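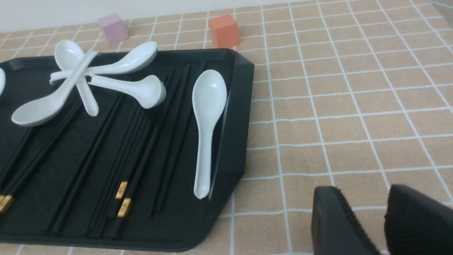 The Tray Before the Table

At Clamero, the dining hall on the ground floor of the Gebretsadik building, the working day begins with the cutlery. White ceramic soup spoons and black chopsticks leave the dish room on black plastic trays, often in no order at all, and have to be sorted before the first places are laid at noon.

The hall seats 175 and serves noodle soups, rice and braised vegetables. In a full week in May it sent out 1,487 bowls, each with its own spoon and a pair of chopsticks. The catering office at Domurberg, which oversees the hall, regards the sorting of these small items as part of the service and includes it in the training of all new staff.

The ceramic spoon asks for some care. Its bowl is deep and its handle long and narrow, so spoons dropped together tend to ride over one another, some face up and others showing their backs. Staff are taught to lift the topmost spoon first, by the handle, and to set it down with the bowl facing upwards. Pulling from the bottom of a pile is discouraged. Most chips are found on the rim of the bowl, and a chipped spoon is withdrawn at once.

Chopsticks are simpler. They are gathered in bundles, tapped level on the table and checked for length and straightness. The hall uses black chopsticks throughout, which makes matching quick, although a scratched pair is harder to notice in poor light. The sorting tables therefore stand along the wall nearest the windows.

The choice of ceramic was reviewed when the hall last replaced its tableware. Panora, the supplier, delivered 1,000 white spoons, and a lighter plastic pattern was considered at the same time. Diners who tried both preferred the weight of the ceramic and found that it kept its shine.

The tables themselves are covered with cloth, which softens the noise of the work and gives the spoons a kinder surface to rest on. Covers are changed after the evening meal, and the trays are wiped and stacked by the dish room door. Sorting starts again at 9 the next morning.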